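Is a Zinstead extended warranty worth paying for on a washing machine?
Posted by Widad Dabbas, 11 July 2025

Bought a Harb washing machine in December for 339 pounds. It came with the usual guarantee, and now Zinstead keep writing to say I should "protect my purchase" for another three years at 100 pounds. The letter says repairs can be very costly but gives no prices. My last machine went ten years without one. Am I being daft to ignore it?

Raed Hourani

Not daft. You'd be paying nearly a third of the price of the machine to insure the machine. Read the terms before you even think about it - mine left out door seals, hoses, the filter and anything they decided was limescale. I live in a hard water area, so that was most of what could go wrong.

Vsevolod Zakharchenko

I had one with Plitum and they did pay for a pump, so I wouldn't call them all a con. I also waited 33 days for it and spent a fortune at the launderette. Put the 100 in a savings account and leave it there.

Also, the shop may still owe you a repair after the guarantee ends if the fault was there from the start. They won't volunteer that.

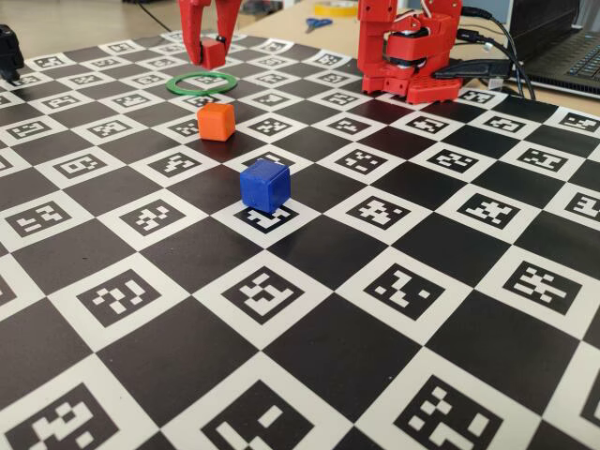 Can I cancel the cover if I've already signed up?

Most policies have a cooling-off period, so check the paperwork for the number of days and cancel in writing, then keep a copy. After that you may only get part of the money back, and some firms take a fee out of it. Stop the direct debit as well, but only once they've confirmed.

Nabil Karaki

get the cover, mine broke twice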